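Unit 4 Handout: Motherboard Layout and Socket Inspection
Bench hardware module, Walby lab 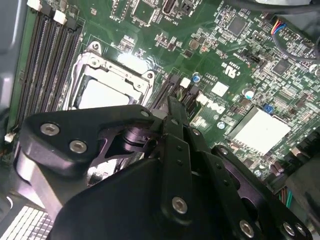 Dorothy Bunting asked after the last session whether the memory should come out before the socket is inspected, or whether that only adds wear to the slots. Either order is acceptable. Modules that are already out stay out until the inspection sheet is signed.

4.1 Reference points
The Dell board used in this unit has four black DIMM slots lying parallel, with the CPU socket beside them. The socket has a metal retention bracket. The large light-gray heatsink with the flat square top belongs to the chipset. Do not confuse it with the CPU cooler, which mounts over the socket.

4.2 Before touching the board
Shut down, unplug the power cord and hold the power button for five seconds. Clip the wrist strap to bare metal on the case. Record the bench number and start time.

4.3 Socket
Keep the cover plate in place until the instructor has checked the strap. Open the bracket without sliding it sideways. Inspect contacts under the bench lamp at a low angle, first from the slot side, then from the opposite side. Do not use compressed air on an open socket.

4.4 Memory slots
Open the latches fully before seating a module. Match the notch to the key, then press evenly at both ends. A latch that needs to be forced indicates a misaligned module – remove it and start over.

4.5 Wiring
Thin colored leads are pulled by the connector body, never by the wires. Draw the header position on the sheet before unplugging anything.

4.6 Submission
Inspection sheets go in the Hulme tray by 4 p.m. Maximum score is 36. Sheets without a header drawing are returned unmarked.

Reading for Unit 5: Drinis manual, power supply section.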